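Pesquisar na lista Ir

[oficina-robos] Re: Cabo do punho e fixação das caixas

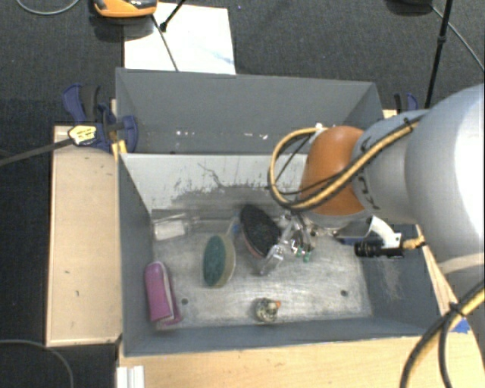 Boa noite a todos,

Troquei o percurso do cabo no fim de semana. A volta maior fica agora do lado esquerdo do punho e a braçadeira preta segura o feixe mais acima. Antes prendia na junta 5 quando o braço rodava para a segunda caixa, e perdi uma tarde até perceber que o erro vinha daí.

Em 20 de março, Anika Haddad escreveu:
> As caixas continuam a deslizar quando a garra toca no fundo?
> Na minha bancada resolvi com grampos dos dois lados, mas o
> tampo é mais grosso. E que objetos estás a usar? Com as
> escovas tenho sempre mais falhas do que com o resto.

Já não deslizam. Pus também grampos, azuis e pretos, e apertei-os de novo depois de cada série. O fundo de metal está muito riscado e a câmara apanha reflexos – vou experimentar baixar a luz antes de pensar em forrá-lo.

Quanto aos objetos, tenho duas escovas ovais, um estojo mole roxo, uma embalagem transparente e umas peças pequenas. Na última série fiz 392 tentativas e 16 falharam, quase todas com a embalagem. O dedo transparente da garra chega lá, mas o plástico dobra. O programa Womska ainda calcula mal a altura nesses casos.

Alguém tem o desenho do suporte Jorstead para a câmara? O meu é curvo e queria comparar a distância ao punho.

Rui

Comentários

tornocaseiro: O desenho está no arquivo da lista, em novembro. Procura por Abernathy.

M. Leitão: Para os reflexos usei um filtro polarizador barato. Ajudou um pouco.

Rui: Obrigado, já encontrei. Imprimo amanhã.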